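Projektbericht: Ein Sparplan-Rechner für die Klasse

Eigentlich wollte ich ja was über Aktien machen, aber dann bin ich bei ETF-Sparplänen hängen geblieben -- und das war viel spannender als gedacht! Mein Rechner heißt Kundomix und vergleicht zwei Sparpläne, einen beim Broker Lullance und einen bei der Abbasi-Bank. Beide laufen über 30 Jahre mit 40 Euro im Monat.
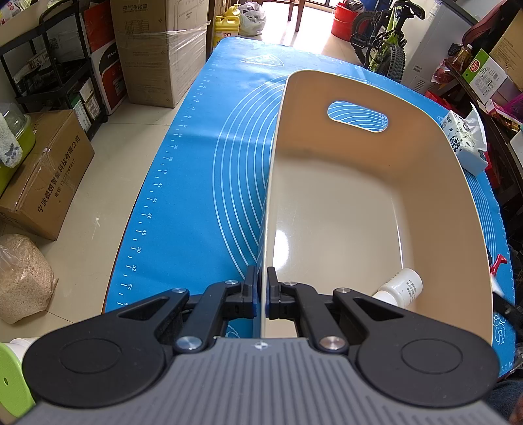
Abb. 1: Beige Kunststoffkiste mit Griffloch

Am meisten Zeit haben mich die Gebühren gekostet (fast 2 Wochen!). Ich hatte sie zuerst nur einmal im Jahr abgezogen, bei der Abbasi-Bank fallen sie aber bei jeder Rate an. Also alles noch mal neu -- und plötzlich lag Lullance vorne. Die Steuer fehlt noch, die baue ich im Mai ein.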